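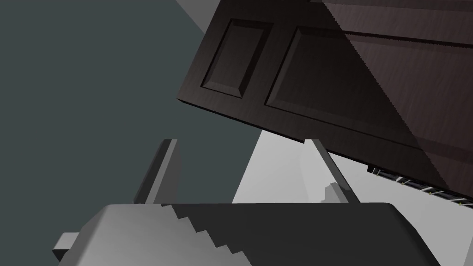 Subject: Re: [filmsoc] Gala night, seating and the dress question

Hi all,

Answering Viorica's message from last night, with her text quoted so the people on the digest can follow.

> From: Viorica Živković
> To: filmsoc list
>
> I've had several emails asking whether the gala is black tie this
> year. The poster says "evening dress" and the Sallen website says
> "smart." Which one is it? Also, is the Sadowski restoration still
> opening the night, or did we swap it for the shorts? And could
> somebody tell me how many seats we're really selling? Mirjana has one
> number and the box office has another.
>
> Viorica

Dress first. It's "smart." The poster was copied from two years ago and the line was left in by mistake. I've asked Mirjana to fix the online version. The printed ones are already up in Cakis and I don't think it's worth pulling them down. If somebody wants to wear a tuxedo or a long gown, they're welcome to. We won't turn anyone away at the door for a jacket or the lack of one.

The opening film is still the Sadowski. The shorts go after the intermission, all four of them, in the order Thilini sent out in her last message. The print is being shipped from Fleltwood and I have the tracking number if anyone needs it. Running time for the feature is a little longer than what we listed, so doors open half an hour earlier than last year. Please use the new time when you forward the invitation.

Seats: the house holds 452. We hold back 60 for guests of the festival, press and the two film crews, and everything else is on sale. Mirjana's number was the full house and the box office had already taken off the held seats, so both were right in their own way. Any held seats that aren't claimed by the Thursday before go back on sale at the regular price.
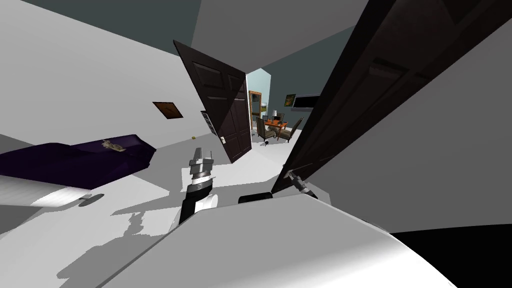

On the carpet, the rental place wants a deposit and they only have the 40-foot length in red. The longer one is burgundy. Slavica Begović saw both and says the burgundy looks close to brown under the lobby lights, so I'd go with the shorter red one and start it at the inner doors instead of at the curb. That also solves the rain problem we had last time. The photographers will have to stand on one side only – please let your contacts know before they show up with ladders.

The jewelry loan is confirmed. The lender is insuring the pieces up to $4,000 each, and anyone wearing one has to sign for it in the upstairs office and bring it back there before the reception. Vicente Saavedra will be at the desk all evening. He won't be seeing the film, so if you have a minute, go up and give him a break.

Still open:

- Who introduces the director? Thilini did it last time and would like somebody else to take a turn.
- Do we want live music in the lobby, or the playlist again?
- A second person for coat check.

Reply to the list on those, please, and not just to me. The program goes to the printer in July and I need the name of the presenter before then.

Mirjana, can you also send Viorica the login for the ticket page? She asked for it twice.

Thanks,
Dana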